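January 15, 2022

Slept until eight, then did the heating bill before breakfast so it would stop bothering me. It came to 906, up again. I wrote the number on the calendar in the kitchen and paid it.

Walked down to the Karam for bread and the paper. The sidewalk past the bank was still icy and I kept to the road. Fulvio Testa was at the counter and we talked for a while about the allotments. He says the Mikholm side will have water connected by May. I'll believe it when I can fill a can there. He wants to put in potatoes again and asked if I would split a sack of seed with him - I said yes, but only if he orders it this time.

Spent the rest of the morning on the family letters. I have finished the second box, the ones Aunt Lena sent from Zandavik, and the list now stands at 2,397. Her handwriting gets smaller every year and in the last bundle she writes up the margins as well. Most of it is weather, prices and who was sick. One has a recipe for plum cake with no amounts in it, only "enough flour." I copied that one out for Mother. 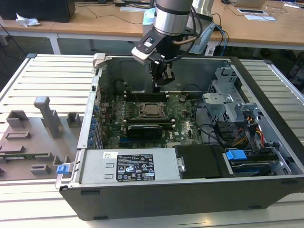 Computer case open on its side, green motherboard in the middle.

Soup for lunch. After that I tried to read the Plornilov book, but I can't get on with it. Two chapters in and they are still on the train. I will give it until the border and then take it back to the library.

Called Mother at four. Her knee is better and she has been out to the mailbox by herself. She remembers the plum cake and says it was always dry. She also says there is a third box of letters in her attic, behind the suitcases, so the list is a long way from done.

Snow after dark, fine and dry. Brought in wood for tomorrow and moved the geraniums off the back windowsill. Need to buy lamp oil and stamps.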